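Print this page | E-mail this page

2020-09-28
Fotis Kyriakidis

Saseck to Mullholm ledger sync, notebook entry

Picked up from Manolis's note on duplicate customers. The test company is connected to Saseck through the Sumthorpe account. Connection status reads Connected, but the customer total on the Saseck side is 290 and Mullholm shows 288. Invoice totals match.

Ran a full pull with logging on. The two missing records both have a trailing space in the display name. Saseck keeps the space, Mullholm trims it on import and then treats the record as already present. No error is written. The status page reports the job as complete.

Edited both names by hand in Saseck and ran the pull again. Totals now agree at 290. Put the spaces back on one record and it dropped out on the next pull, so the cause is confirmed for that record at least. Did not repeat it on the second.

Token expiry: the access token was refreshed correctly during the long pull. Forced a refresh failure by revoking the app from the Saseck side. Mullholm went on showing Connected until the next scheduled job, 90 minutes later. The status field is read from the last job result and does not query the connection. Markos wants a live check on page load. I would settle for a timestamp beside the status.

Batch size: default is 70 invoices per request. Left alone. Pantelis had it lower in April because of timeouts, and that override is still in the staging config under the old key name, where it does nothing. Remove it.

Mapping table: tax code column is still blank for the Manole import. Invoices post with the default code. Kvido has the list.

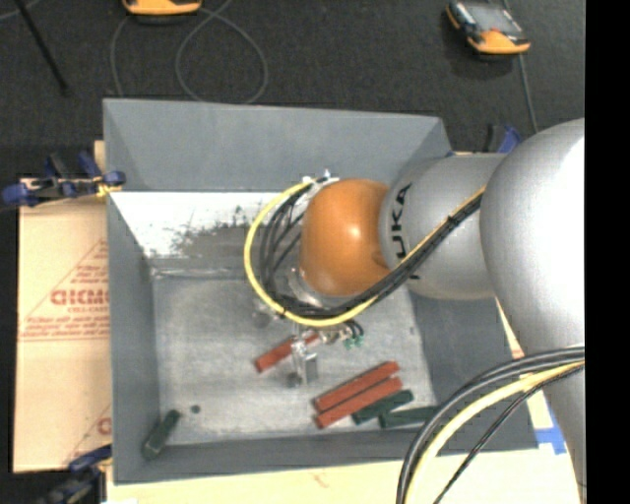 Gray bin and arm, orange joint at the working end.

Open items:
- Trim names on both sides before the compare step (me)
- Write a log line when a record is skipped as a duplicate
- Timestamp or live check on connection status, Markos to decide
- Delete old batch override in staging
- Tax codes from Kvido, then rerun the Manole import against a clean test company

Last updated by F. Kyriakidis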